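# 식탁에서 바지 개기, 그리고 식탁 관리

바닥에 앉아 빨래를 개다가 허리가 아파서 식탁으로 옮긴 지 꽤 됐다. 옮기고 나서 바지 개는 방법이 조금 바뀌었고, 나무 상판을 다루는 방법도 같이 바뀌었다. 두 가지를 한 페이지에 적어 둔다. 앞쪽은 바지, 뒤쪽은 상판이다. 상판만 궁금한 사람은 중간부터 읽으면 된다.

## 시작하기 전에

식탁을 먼저 닦는다. 마른행주로 한 번, 꼭 짠 행주로 한 번, 다시 마른행주로 한 번. 밥을 먹은 직후라면 김치 국물이나 기름 튄 자리가 있는지 손바닥으로 쓸어 본다. 눈으로는 안 보여도 손에는 걸린다. 어두운색 바지는 기름이 묻어도 그 자리에서는 표가 안 나고, 입고 나가서 햇빛 아래 서야 보인다.

물기가 남은 식탁에 옷을 올리지 않는다. 행주질을 하고 나서 컵 하나 씻을 시간만 기다리면 웬만큼 마른다.

빨래는 전부 한꺼번에 쏟지 말고 바지만 먼저 골라낸다. 종류를 섞어 놓으면 손이 매번 다른 동작을 하게 되어 느리다. 나는 바지, 윗옷, 수건, 속옷 순서로 간다. 양말은 맨 나중에 짝을 맞추고, 짝이 없는 것은 따로 주머니에 모은다.

주머니는 개기 전에 다시 한번 확인한다. 세탁기에 넣을 때 확인했더라도 영수증 조각이나 머리끈이 구석에 눌어붙어 있는 경우가 있다. 주머니 안감이 밖으로 나와 있으면 손가락으로 밀어 넣고 평평하게 편다. 안감이 뭉친 채로 개면 그 자리가 불룩해지고, 위에 다른 옷을 쌓으면 눌린 자국이 앞면에 생긴다.

## 바지 개는 순서

면바지, 청바지, 두께가 있는 작업 바지까지 같은 방법으로 갠다. 다림질 선이 있는 정장 바지는 아래에 따로 적었다.

1. 지퍼를 올리고 단추를 잠근다. 단추를 풀어 둔 채로 개면 허리가 벌어진다.
2. 허리를 왼쪽, 밑단을 오른쪽에 두고 식탁에 길게 눕힌다. 왼손잡이는 반대로 한다.
3. 앞면끼리 마주 보게 할지, 뒷면끼리 마주 보게 할지 정한다. 나는 뒷주머니가 바깥으로 나오게 접는다.
4. 두 다리를 포개고 안쪽 솔기와 바깥쪽 솔기를 맞춘다.
5. 밑위의 튀어나온 삼각형 부분을 안으로 접어 넣는다. 이 삼각형을 그대로 두면 완성된 모양이 사다리꼴이 된다.
6. 손바닥으로 허리에서 밑단 쪽으로 한 번 쓸어내린다.
7. 밑단을 허리 쪽으로 올려 반으로 접는다. 밑단은 허리선보다 손가락 세 개쯤 아래에서 멈춘다.
8. 서랍 높이에 맞춰 다시 반, 또는 삼등분으로 접는다.

7번에서 밑단을 허리선까지 끝까지 올리지 않는 것이 중요하다. 허리 쪽은 천이 여러 겹이라 원래 두껍다. 거기에 밑단의 박음질까지 겹치면 한쪽만 두툼해져서, 여러 벌 쌓았을 때 더미가 기운다.
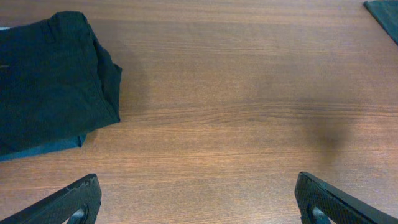
허리 부분은 아무리 잘 접어도 다른 곳보다 두껍게 남는다. 그래서 쌓을 때는 허리 방향을 한 벌씩 번갈아 놓는다. 첫 번째 바지의 허리가 왼쪽이면 두 번째는 오른쪽이다. 이렇게 하면 더미 높이가 고르게 올라간다. 세워서 수납하는 사람은 번갈아 놓을 필요가 없고, 접힌 등 쪽이 위로 오도록 꽂으면 된다.

천이 접히는 쪽 가장자리가 울퉁불퉁하게 나오면 대개 4번으로 돌아가야 한다. 솔기가 비스듬히 돌아간 상태에서 접은 것이다. 다 접은 다음에 겉에서 잡아당겨 고치려고 하면 안쪽에 주름이 하나 더 생긴다. 귀찮아도 펴서 다시 하는 쪽이 빠르다.

세탁을 여러 번 한 바지는 솔기가 조금씩 비틀어져 있어서 안팎 솔기를 다 맞출 수가 없다. 이럴 때는 바깥쪽 솔기만 맞추고 안쪽은 포기한다. 모양은 바깥쪽 선에서 결정된다.

### 잔주름

접힌 자리 가운데에 생기는 잔주름은 개는 동안 손바닥으로 눌러 주면 대부분 펴진다. 문지르지 말고 누른다. 문지르면 천이 밀려서 주름이 옆으로 옮겨 갈 뿐이다. 건조기에서 바로 꺼내 아직 따뜻할 때가 제일 잘 펴진다. 이미 식어서 주름이 굳었다면 분무기로 안개처럼 뿌리고 털어서 잠깐 걸어 두었다가 갠다. 젖은 채로 개어 서랍에 넣으면 냄새가 난다.

### 정장 바지

다림질 선을 기준으로 포갠다. 솔기끼리 맞추면 안 된다. 허리를 손으로 잡고 거꾸로 들어 밑단의 네 솔기를 먼저 맞추고, 그대로 눕히면 선이 저절로 나온다. 보관은 옷걸이가 낫고, 여행 가방에 넣을 때만 반으로 한 번 접는다. 접히는 자리에 얇은 수건을 말아 끼우면 가로 주름이 덜 생긴다.

### 두꺼운 바지

겨울용 기모 바지는 세 번 접으면 벽돌처럼 된다. 반으로 한 번, 삼등분으로 한 번에서 멈춘다. 저울에 올려 보니 우리 집에서 제일 무거운 겨울 바지가 487g이었고, 이런 바지를 아래에 깔고 얇은 바지를 위에 올린다. 반대로 쌓으면 아래의 얇은 바지에 접은 선이 깊게 박힌다.

총길이는 1,051mm인 바지가 제일 길다. 우리 식탁 폭에는 허리부터 밑단까지 다 올라가지 않아서, 긴 바지는 식탁의 긴 쪽 방향으로 눕힌다. 밑단이 식탁 밖으로 늘어지면 무게 때문에 조금씩 끌려가서 솔기가 틀어진다.

## 어두운색 바지를 따로 다루는 이유

짙은 남색, 짙은 청록색, 검은색 바지는 먼지와 보풀이 잘 보인다. 수건과 같이 건조기에 넣지 않는 것만으로도 일이 많이 줄어든다. 그래도 붙은 것은 개기 전에 뗀다. 개고 나서 겉면만 떼면 안쪽에 남은 것이 다음에 입을 때 나온다.

보풀 제거용 롤러는 Avell 것을 쓴다. 점착력이 강한 편이라 얇은 천에는 맞지 않고 두꺼운 면바지에는 괜찮다. 롤러가 없으면 고무장갑을 끼고 한 방향으로 쓸어도 된다. 고무장갑은 물기 없는 것으로.

색을 구별하기 어려운 바지가 여러 벌이면 밤에 개지 말고 낮에 창가에서 갠다. 전등 아래에서는 짙은 청록과 검은색이 거의 같아 보인다. 접힌 부분이 빛을 받는 각도에 따라 같은 천도 밝게 보였다 어둡게 보였다 하기 때문에, 두 벌을 비교할 때는 같은 방향으로 나란히 놓고 본다. 그래도 모르겠으면 안쪽 라벨을 본다. 나는 검은색 바지 라벨에만 흰 실로 한 땀 표시를 해 두었다.

새로 산 짙은색 바지는 처음 몇 번 세탁할 때까지 물이 빠진다. 덜 마른 상태로 나무 식탁에 올려 두면 색이 배는 수가 있다. 한번 스며든 염료는 행주로 안 지워진다. 새 바지를 개는 날에는 흰 면 시트를 한 장 깔아 두면 마음이 편하고, 물이 빠지는지 아닌지도 시트를 보면 안다.

## 옷을 개는 식탁, 상판에 관하여

여기부터는 식탁 이야기다. 우리 식탁은 중고로 들였다. Salgado라는 가구점에서 전시용으로 쓰던 것이고 상판에 얇은 마감이 되어 있다. 마감이 있는 나무와 없는 나무는 관리 방법이 다르니 먼저 그것부터 확인한다.

확인하는 방법은 간단하다. 눈에 안 띄는 구석에 물을 한 방울 떨어뜨리고 3분 기다린다. 방울이 그대로 서 있으면 도막이 있는 마감이다. 방울이 퍼지면서 그 자리가 진해지면 기름 마감이거나 마감이 닳은 것이다. 확인이 끝나면 바로 닦는다.

### 평소에 닦는 법

- 결 방향으로 닦는다. 원을 그리며 닦으면 빛이 비칠 때 둥근 자국이 보인다.
- 행주는 물이 떨어지지 않을 정도로 짠다.
- 중성세제는 물 한 대야에 한두 방울이면 충분하다. 세제를 썼으면 맹물 행주로 한 번 더 닦는다.
- 매직블록은 쓰지 않는다. 마감을 갈아 내는 물건이라 그 자리만 광이 죽는다.
- 식초와 베이킹소다도 나무에는 쓰지 않는다.
- 알코올 물티슈도 도막을 흐리게 만들 수 있다. 급할 때 쓰더라도 매일 쓰지는 않는다.

결 방향이 헷갈리면 조명을 끄고 창 쪽에서 낮은 각도로 본다. 무늬가 물결처럼 휘어 있는 상판도 전체적으로 흐르는 방향은 하나다. 휜 무늬를 하나하나 따라갈 필요는 없고 큰 방향만 맞추면 된다.

### 얼룩인지 그림자인지 확인하기

상판에 거무스름한 자리가 보일 때 바로 닦기부터 하면 안 된다. 광이 있는 나무는 주변 물건이 흐리게 비치고, 전등 위치에 따라 밝은 곳과 어두운 곳이 생긴다. 처음에는 나도 그림자를 얼룩으로 알고 세제로 문지른 적이 있다. 문지른 자리가 허옇게 되어서 그게 진짜 얼룩이 됐다.

확인은 이렇게 한다.

1. 자기 위치를 바꿔 본다. 식탁 반대편에서 봤을 때 없어지거나 옮겨 가면 반사다.
2. 전등을 끄거나 커튼을 친다. 그래도 같은 자리에 있으면 표면에 뭔가 있는 것이다.
3. 손가락 끝으로 만져 본다. 끈적하거나 걸리면 묻은 것이고, 매끈하면 마감 아래쪽이거나 나무 자체의 색이다.
4. 마른행주로 한 번만 닦아 본다. 변화가 없으면 그날은 더 건드리지 않고 다음 날 낮에 다시 본다. 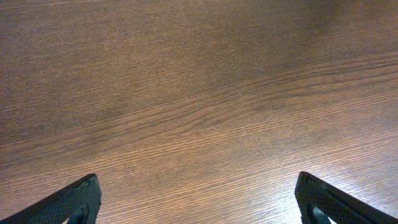 창을 마주 보고 앉는 자리에서는 마감이 하얗게 번들거려 결이 잘 안 보인다. 이 방향은 얼룩을 찾기에는 나쁘고 흠집을 찾기에는 좋다. 긁힌 자국은 비스듬한 빛에서 가는 선으로 드러난다. 반대로 색이 밴 자국은 창을 등지고 서서 봐야 한다. 두 방향에서 한 번씩 보면 대부분 찾을 수 있다.

손자국은 번들거리는 쪽에서만 보인다. 개는 일을 마치고 마른 극세사 천으로 한 번 훑으면 없어진다.

### 자국별 대처

**하얀 물컵 자국.** 마감에 습기가 들어간 것이다. 하루 이틀 두면 저절로 빠지기도 한다. 안 빠지면 얇은 면 수건을 덮고 드라이어의 약한 바람을 멀리서 쐰다. 한 번에 오래 하지 않고, 손을 대서 따뜻하다 싶으면 멈춘다.

**검은 자국.** 물이 나무까지 들어갔거나 쇠붙이가 젖은 채로 오래 있었던 경우가 많다. 집에서 표면만 닦아서는 안 빠진다. 바지 단추나 지퍼가 젖은 채로 상판에 닿아 있지 않게 한다.

**염료 자국.** 묻은 즉시라면 꼭 짠 행주로 눌러 찍어 낸다. 옆으로 문지르면 번진다. 시간이 지났으면 중성세제를 아주 묽게 타서 한 번 더 해 보고 거기서 그만둔다.

**긁힌 선.** 손톱이 걸리지 않는 정도면 가구용 왁스로 가려진다. Lulline에서 나온 무색 왁스를 쓰는데, 콩알만큼 천에 묻혀 결 방향으로 얇게 펴고 마른 천으로 닦아 낸다. 많이 바르면 끈적해져서 옷의 보풀이 다 달라붙는다. 왁스를 바른 날은 옷을 개지 않는다.

**손톱이 걸리는 홈.** 메움용 왁스 막대가 있다. 상판보다 약간 진한 색을 고르는 편이 덜 눈에 띈다. 밝은 색으로 메우면 오히려 선이 도드라진다.

### 옷이 상판을 긁는 경우

의외로 식탁을 제일 많이 긁는 것은 그릇이 아니고 청바지의 리벳과 지퍼 손잡이다. 허리를 잡고 끌어당길 때 긁힌다. 바지를 돌리고 싶으면 끌지 말고 들어서 돌린다. 금속 장식이 많은 바지는 뒷면이 아래로 가게 놓았을 때 바닥에 뭐가 닿는지 한 번 보고 방향을 정한다.

벨트는 빼고 갠다. 버클은 무겁고 모서리가 있다.

## 작업 공간 나누기

식탁을 머릿속으로 세 구역으로 나눈다. 한쪽 끝에 갤 옷, 가운데에 개는 자리, 반대쪽 끝에 다 갠 옷. 가운데 자리는 바지 한 벌을 길게 펼칠 만큼 넓어야 한다. 갤 옷이 가운데로 흘러 들어오기 시작하면 일단 멈추고 밀어 놓는다. 빨랫감을 의자에 두고 한 벌씩 집어 올리는 방법도 써 봤는데, 식탁이 좁은 집에는 그쪽이 나을 것이다.

다 갠 더미는 바지 9벌까지만 쌓는다. 그 이상은 들고 옮기다가 가운데가 밀린다. 더미를 옮길 때는 아래에 손을 넣고 다른 손으로 위를 누른다. 방까지 거리가 있으면 Dakach 접이식 바구니에 담아서 간다. 바닥이 평평한 바구니여야 한다. 바닥이 둥근 바구니에 넣으면 가장자리 옷이 휘어서 다시 개게 된다.

개는 시간은 우리 집에서는 수요일 저녁, 설거지 끝난 뒤다. 상을 치우고 닦은 김에 이어서 하면 식탁을 두 번 닦지 않아도 된다.

## 서랍에 넣을 때

- 접힌 등 쪽이 앞이나 위로 오게 한다. 꺼낼 때 한 벌만 잡힌다.
- 자주 입는 바지를 앞에 둔다. 세탁한 것을 뒤에서부터 채우면 같은 바지만 입는 일이 줄어든다.
- 서랍을 꽉 채우지 않는다. 손등이 들어갈 틈은 남긴다.
- 철이 지난 바지는 한 번 빨아서 완전히 말린 다음에 넣는다. 안 입었더라도 걸려 있던 옷에는 먼지가 있다.
- 방습제는 옷 사이에 넣지 말고 서랍 구석에 둔다.

한 번 입고 아직 빨지 않을 바지는 서랍에 다시 넣지 않는다. 문 뒤에 고리를 하나 달아서 거기에 건다. 고리는 사람당 하나씩만 준다. 두 개를 주면 두 벌이 걸리고, 결국 의자에 쌓인다.

## 자주 실패하는 부분

**세워 둔 바지가 쓰러진다.** 마지막 접기가 느슨한 것이다. 삼등분할 때 한쪽 끝을 다른 쪽 안에 끼워 넣는 방법이 있는데, 허리 안쪽 틈에 밑단 쪽을 밀어 넣으면 잘 안 풀린다. 대신 허리 고무줄이 있는 바지는 늘어나니 이 방법을 쓰지 않는다.

**접은 폭이 벌마다 다르다.** 기준이 되는 물건을 하나 정해 둔다. 나는 공책을 한 권 옆에 놓고 폭을 맞춘다. 몇 번 하면 공책 없이도 손이 기억한다.

**아래쪽 천이 삐져나온다.** 접을 때 위 겹만 잡고 접어서 그렇다. 네 손가락을 맨 아래 겹 밑에 넣고 엄지로 위를 누른 상태에서 한꺼번에 넘긴다. 식탁이 미끄러워 바지가 밀릴 때는 아래에 마른 면 수건을 한 장 깐다.

**개고 나서도 축축하다.** 허리와 주머니 안쪽은 다리보다 늦게 마른다. 걷을 때 다리만 만져 보지 말고 허리 안쪽에 손가락을 넣어 본다. 덜 말랐으면 뒤집어서 허리를 위로 걸고 선풍기를 쐰다. 장마철에는 거의 매번 이렇게 하고, 1월에도 베란다에서 말린 것은 차가워서 말랐는지 구별이 잘 안 되니 방에 들여 잠시 두었다가 만져 본다.

상판에 기름이나 왁스를 다시 먹이는 순서는 마감 종류마다 달라서 여기에는 적지 않았다. 제품 설명서대로 하고, 바른 뒤 설명서에 적힌 건조 시간이 다 지날 때까지는 옷을 올리지 않는다.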